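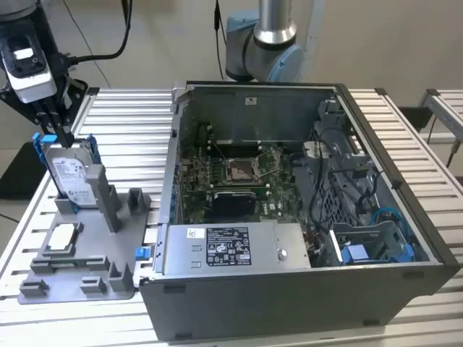 Re: [tetar-hardware] Are the old Dell towers worth stripping?

From: Senan Breathnach
To: tetar-hardware
Date: 18/02/2023

Siobhán Phelan wrote:

> Hi all,
>
> We've been offered a pile of ex-office Dell towers from the
> Caldeira building. 70 of them if we want the whole lot. Older
> machines, mostly plain spinning hard drives, no graphics cards
> that I could see. I said I'd ask the list first, as the shelves
> at Flikenlow are pretty full already.
>
> My questions, in no special order:
>
> Are they a pain to take apart? The last batch we had (the beige
> ones, you remember) had screws everywhere and half of them were
> stripped.
>
> Is anything inside worth keeping, or are we just feeding the
> scrap bin?
>
> Those blue plastic things the drives sit in, do we throw them
> out or do they matter?
>
> And is there anything a beginner could break? I have a few people
> asking for a first teardown and I'd like to give them something
> forgiving.
>
> Siobhán

Siobhán, take them! Take all of them! I'll clear a shelf myself.

I love these towers. I know how that sounds, they're gray boxes from under somebody's desk, but whoever laid out the inside had clearly been made to repair one at some point, and it's such a pleasure to open up a machine and find that everything has somewhere to go and a way to come out. I have one on its side on the bench as I write this, panel off, and I've been through the whole thing today with a notebook next to me so I could give you proper answers.

I'll go through your questions, but I'm starting with the blue plastic because that's my favorite part.

THE BLUE THINGS

Please don't throw them out! They're the drive caddies. Each 3.5-inch drive sits in one, the caddy grips it along the sides, and the whole lot goes in and out of the cage together. You squeeze the blue tabs and pull. No long screwdriver, no fishing around for the screw that rolled under the board. Once the drive is out on the bench you can flex the caddy a little and lift the drive clear of it.

The rule of thumb with this kind of case (and it's a good one) is that if a bit of plastic is blue, it's meant for your fingers. Levers, tabs, latches. So when a beginner asks "what do I do now" you can say "look for something blue" and nine times out of ten they'll have it open before you've put your coffee down.

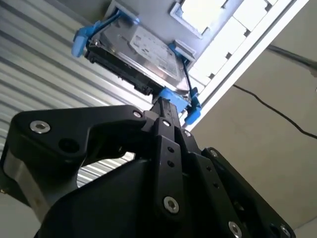
The one thing I'd warn people about is pulling by one side only. If you squeeze the left tab and forget the right, the drive comes up crooked and wedges, and then people pull harder, and then you've got a snapped tab and a caddy that won't hold anything. Both tabs, same time, gentle. If it won't come, check that both cables are off the back first. I did exactly this on one of mine years ago and it still lives in my junk drawer with one ear missing.

Old plastic does get brittle too. If a tab feels stiff, work it a couple of times before you put any real pull on it.

Keep the caddies with the case whenever we're rebuilding it. If the case is going for scrap, put them in the bin marked BLUE under the window. We've got several cases with an empty cage and no way to mount a drive in them, and it drives me up the wall (sorry) every time somebody reaches for the tape.

ARE THEY A PAIN TO TAKE APART

No! Compared with the beige ones they're a joy. The order I use:

1. Unplug it, then hold the power button in for a bit. Lay it on its side so the open side will be facing up.

2. Side panel off, and put it somewhere you won't kneel on it.

3. Take a picture of the cables with your phone. Do it even if you're sure. Do it especially if you're sure.

4. Cables off the drive. The SATA plugs are often a nice bright color against all that gray metal so they're easy to follow. Hold the plug and not the cable.

5. Drive out, caddy and all.

6. Any cards in the slots. Undo whatever holds the bracket at the back, then straight up, with a very small rock end to end if it's stubborn.

7. Memory. Push the clips down, sticks come up. Into an antistatic bag right away.

8. Power supply last, unless you need it out of the way. Follow every lead back to the board before you start on it, there's usually one tucked under something.

I leave the processor for its own section because it's where people get scared.

WHAT A BEGINNER CAN BREAK

Mostly the socket. On the board I've got here the socket is sitting empty with its metal frame and the lever beside it, and an empty socket is the most fragile thing in the box. Depending on the type you've got little springy contacts in there that bend if you so much as look at them, and no, you can't blow the dust out, and no, you can't "just wipe it". If there's a cover, it goes on. If there's no cover, find one. I keep a jar of them.

For a first teardown I'd have people stop before the processor on their first machine and do it on their second. Lever down and out to the side to release it, frame up, chip straight up by its edges, frame back down. It's about ten seconds of work and everybody holds their breath for it, me included.

Clean the old paste off the chip before it goes anywhere. I use the Miltex wipes from the cupboard. Please don't take the last packet without telling me, I found an empty box last time.

After that, the memory clips. People push on one and lever the stick out sideways. Same lesson as the blue tabs, both ends together.

And the power supply stays SHUT. Nobody opens a power supply at Flikenlow, I don't care how good the video was. They come out whole, we test them whole, and if they fail they go in the scrap whole. Read the label if you want to know what it puts out, it's all printed on there in teeny tiny letters with the safety marks.

IS ANYTHING WORTH KEEPING

Yes, lots! My own list, feel free to argue with it:

Drives. Every one gets wiped before anything else happens to it, and I mean before it's tested for sale, before it's lent out, before it sits on a shelf. They came out of offices and we don't know what's on them. Write the case number on a bit of masking tape and stick it on the drive so we can match it to the wipe log. Don't cover the maker's label, we need the serial number, and don't tape over any breather hole. The one I have here is a Seagate and I've already got it down in the log. If a drive clicks or won't finish its wipe, it goes in the locked crate to be shredded.

Memory. Always. Even small sticks. I've got 4 people waiting on memory right now and every one of them would be thrilled with something you and I would call useless.

Boards. Keep them in their cases if they boot. Don't bother pulling a working board, it's happiest where it is, and some of these have their own ideas about mounting and front panel plugs, so they can be a nuisance to put in another case. If the board is dead, look for swollen capacitors (domed tops, or a brown crust) and write down what you saw before it goes in the pile. I like looking down the row of capacitors by the socket first, they've had the hardest life.

Power supplies. Keep the good ones. I want at least 3 spares on the shelf that I know work.

Cables. SATA cables, yes, all of them. Power cords, only if the insulation's perfect.

Screws. Jar. Always the jar. I'm not going to say anything more about the jar. 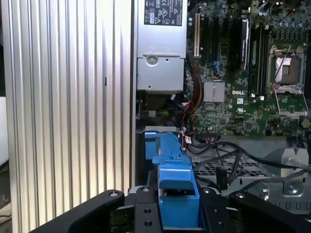
Dell board with the cover off the case: finned chipset heatsink in the middle, processor socket empty, power supply still in.

A WORD ABOUT DUST

Take them outside for it. Ex-office machines have carpet in them, basically, and the place it likes best is packed down between the fins of a heatsink where you can't get at it with a cloth. Soft brush first, then air in short puffs, and put a finger on any fan so it can't spin up. The little heatsink on the chipset gets forgotten all the time. Everybody cleans the big one and walks right past it!

If it's a smoker's machine you'll know, and you can put it at the back of the line.

WHAT I'D LIKE TO DO WITH THEM

So, 70 towers. I'd say we open every one, sort by whether they boot, and make the best ones up into complete machines with the most memory we can find for them. Then we put in whatever solid state drives we can scrounge and keep the wiped spinning drives for backups and for people who just want lots of room cheap. An old tower like this with a decent amount of memory and a fresh install is a perfectly nice computer for homework and email, and I will happily talk to anybody for an hour about why.

The beginners can have the ones that don't boot. There's no better teacher than a machine that's already broken, you can't disappoint it.

Numbering: the last tag we used was 151, so please carry on from there and don't start again at 1 like we did in July. Tag goes on the case, same number on masking tape on every part that leaves it. Yes, caddies too if you can be bothered. I can be bothered.

Siobhán, could you find out two things from the Caldeira people? Whether they want a certificate for each drive or one for the whole lot (it changes how I set up the log), and whether the power cords are coming with them. If there are any spare caddies lying in a cupboard over there, ask for those as well, they'll think you're nuts and hand them right over.

I've got room in my car for a few on each run if we're short of a van. And if anyone on the list wants to come and see one opened up before the big delivery, mine is on the bench and can stay there. Bring your own screwdriver, mine keep walking off.

Really happy about this one!

Senan

--
tetar-hardware mailing list
Please trim your quotes when you reply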